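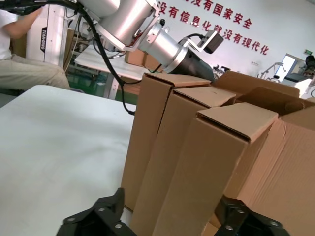
Tall cartons and one of the arms, open day.

The Delegation from Claltstead

The company sent me because I was the only one in Packaging with a valid passport, and the company sent my boss because he had heard there would be a banquet. We flew out of Claltstead on a Monday and landed on what my phone insisted was still Monday, though I had my doubts. By the time we got to the open day we had each slept in a chair and eaten something called a travel muffin.

They gave me a badge that said 792. My boss got a badge that said VIP GUEST, on account of his blazer.

I should explain what we wanted. At Varuso we sell lamps, and lamps come in boxes, and at our Brarnport plant we fold 2,000 boxes a shift by hand. The hands belong to people who have opinions about this. For as long as I've worked there, somebody upstairs has been about to buy a machine that would fold the boxes instead, and every machine we'd looked at folded one box beautifully and wanted a new set of metal parts before it would consider another. We have 200 kinds of box. Marketing likes to keep things fresh.

So my boss had read an article. The article said that robots could now be shown a thing a number of times and would pick it up, the way a nephew might. He had printed it out and underlined the word "nephew," which I believe he had written in himself.

Our guide was a young woman with a tablet and very comfortable shoes. She walked us in past a white cabinet with TIANQING on it and across a green floor so shiny that I could check my hair in it. There was red writing along the wall in letters as tall as my arm. My boss asked what it said and she told us it was about informatization and modernization. He nodded slowly, as if somebody had finally come out and said it.

Then he asked which of the robots was in charge.

"None of them," she said.

"Same with us," he said, and wrote that down.

The demonstration was of boxes. I had expected something flashier to start with, a dance or a handshake, but they had read our inquiry form and taken it seriously, and now I was going to spend a morning on another continent looking at cardboard. Tall boxes, big boxes, small boxes. I look at cardboard for a living. I leaned in anyway. You can't help it once you know about flutes and board grades, it's like being a dentist at a party.

The arms moved more slowly than I'd pictured. One of them would come down over a flap and stop, and you'd think it had lost interest, and then it would nudge the thing a very small distance to the left. My grandmother used to hang pictures like that. My boss looked at his watch several times during one flap.

"How long does a person take?" the guide asked me, politely.

I told her that our best folder in Brarnport does a lamp box while telling you about her divorce, and that I'd never seen her get to the end of a sentence before the end of the box. The guide typed for a while. I would love to know what she put.
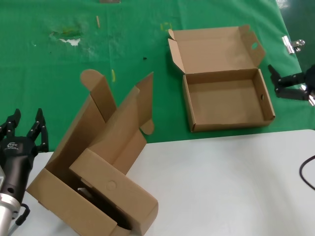 The Small Box

After the tall ones came a table with a green cloth on it, clipped down with a binder clip, the same kind I use to keep invoices together. I found the clip very reassuring. I don't know what that floor cost, or those hands, but somewhere in the budget there had been a line for office supplies.

The small box was a mailer with a lid, and I knew it on sight. We use a cousin of it for a reading lamp called the Tran, which comes with a clamp, a spare bulb and a booklet in eleven languages about not licking the bulb. The Tran box has been the cause of more resignations at Brarnport than the parking. There's a flap that has to go in before the other flap, and it doesn't want to, and if you force it the corner blows out and you start again with fresh board and a worse attitude.

I described this to the guide at some length. My boss drifted off to look at a poster.

"Yes," she said, when I'd run down. "The dust flap."

I can't tell you what it meant to hear her say it. I had been married for six years to someone who called them the little wings.

She asked if I'd like to try folding one, so they could compare. I took off my jacket. I'm not a vain person, but I'd been waiting a long time to be asked to do this in front of an audience, even an audience made up of one guide, a man from a tile company and some machinery. I did the left flap. I did the right flap. I brought the lid over with a certain amount of style, and the corner blew out.

The man from the tile company made a sympathetic noise.

"It's the humidity," I said.

The guide said that the arms had the same trouble, and that mostly they just got given another box. She handed me another box. I did that one properly and she thanked me and put it with the rest, and when I looked back a moment later I couldn't have picked it out.
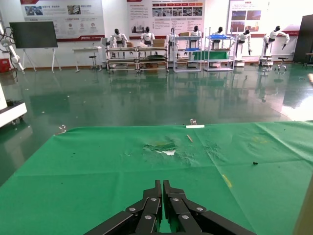 The Far Wall

My boss had found the humanoids. They were over at the back, behind the workbenches and the shelving, white and black, and he was standing in front of the one with its arm stuck out to the side. He had his own arm out too. I want to say he was testing something.

"This is more like it," he said. "Put a few of these in Brarnport, give them each a locker."

"What would they keep in the locker?"

He thought about that longer than I'd meant him to.

I tried to interest him in the tablecloth. It had a rip in it, with the pale stuff showing through, and a stick was lying next to the rip, and I'd begun to feel I could trust a place with a tablecloth like that. Every trade show I've been to had a fresh white drape and a bowl of mints. You learn nothing from a drape. He said it was a tablecloth. I said it was a tablecloth somebody worked on. He said he'd be putting the lockers in his report.

We got our banquet. There was a fish on a platter, and my boss made a toast to the nephew, which took some translating. The guide sat next to me and drew the Tran box on a napkin and asked why the booklet couldn't go in last. I said it had always gone in first. She waited. I said I'd ask.

I asked in May. It took three meetings and a form, and the person who'd decided the booklet went first had retired to a houseboat and couldn't be reached. So we tried it the other way. The flap went in. The best folder in Brarnport did a whole tray of them, got as far as the custody hearing, and wanted to know who she should send a card to.

The lockers are on order. They're gray, with a vent.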